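Section 7. Gripper Fault: Fingers Do Not Release

This section applies to the Zuvden hand-held gripper when the fingers stay closed after the trigger is let go. Stop work at once. Do not pull the held object free by hand.

CAUTION: The fingers may open without warning while power is on. Keep hair, sleeves and fingertips out of the notch.

1. Lower the gripper until the held object rests on a table or in a basket.
2. Let go of the trigger and wait 2 seconds.
3. Switch off the power and disconnect the battery.
4. Turn the release screw on the underside until the fingers move freely.
5. Check the ridged inner face of each finger for tears or trapped fibers. Remove fibers with a dry brush.
6. Reconnect the battery and open and close the fingers with nothing between them.

NOTE: Finger pads must be replaced after 2,000 cycles, even if no wear can be seen.

If the fault returns during step 6, tag the unit and withdraw it from use.
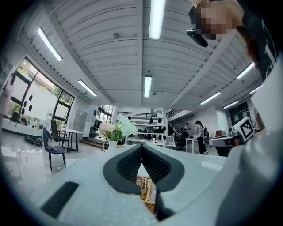

Before work resumes, the operator must confirm that both fingers move evenly and that other people in the room are clear of the gripper's path. Woven items shall be gripped at low force only.

Report repeated faults to Ludmila Koubek, Equipment Safety, Lenham site. Include the unit number and the cycle count.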